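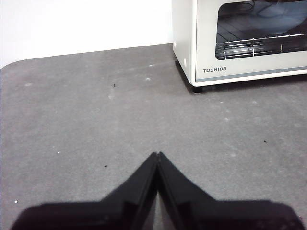

quietside: Both versions of the CD have catalog number 1646 on the spine, so the spine won't help you. Look at the ring around the center hole on the playing side.

Community Help > Music > Progressive Rock > Pressings and Reissues

Print this page | E-mail this page

Which version of Gredier's Greltport do I have?

fourthbridge

I bought a used CD of Greltport, the second Gredier album, and I can't tell if it is the original or the reissue. The booklet is the folded kind with the lyrics inside. There is no mention of a remaster anywhere. The seller only said "CD, very good."

The reason I ask is track 5. I had this album on a cassette years ago, and I remember the long instrumental ending with the keyboards holding one chord while the guitar comes back in with the tune from the first song. On my CD it fades before the guitar gets there. I'm fairly sure I'm not mixing it up with something from Pranar, but I haven't heard either album in a long time.

Is the full ending only on the cassette? And if there is a CD that has it, how do I recognize one before I pay for it? Most sellers post the front cover and nothing else.

quietside

To go on from what I wrote at the top. The original CD has only the catalog number in the ring. The reissue has the number followed by a dash and the figure 2. Nothing else on the outside changed, and the label used up its leftover booklets on the reissue, which explains why yours says nothing about a remaster. Some later copies of the reissue do have a line about it under the credits on the back page, in very small type.

The fade on track 5 is on the original CD. The band's own account in their newsletter was that the master sent to the plant was the one prepared for a radio sampler, where the piece had to be shortened. The cassette was made from the right tape. When the reissue was done they went back to that tape, so the guitar return is there, and the chord rings out fully before the last song starts.

So from your description you have the original. Check the ring anyway – discs do get put in the wrong cases.

On the sound: the reissue is louder, and the cymbals are brighter than I would like. The bass is much clearer, especially on the first two songs. The vocals are about the same to my ears. If you only care about the ending, get the reissue. If you like the softer sound, keep both. They are not expensive.

When you ask a seller, ask for the exact text in the ring. "Is this the remaster" gets you a yes from people who haven't looked.

oldtapebox

I think the download has the long ending too but I haven't checked it lately. I only play the cassette. Side two is better than side one on this album anyway.

pedalsteps

Agree with the ring check. One thing to add about Pranar, as it was mentioned. The live version of the same piece is the closing track on the tour edition of Pranar, and there the guitar part is played twice, with a drum break in the middle. It's possible that part of what you remember is from there. That edition was limited to 100 copies sold at concerts, so it is hard to find and people ask silly prices for it. The regular Pranar CD does not have it.

The download is the reissue master. I compared the last song on both and they match, and track 5 runs to the end.

fourthbridge

Checked the ring. Just the number, no dash, so it's the original. I'll look for the reissue and keep this one for the car. I never had the tour edition, so it must have been the cassette.

Last updated: January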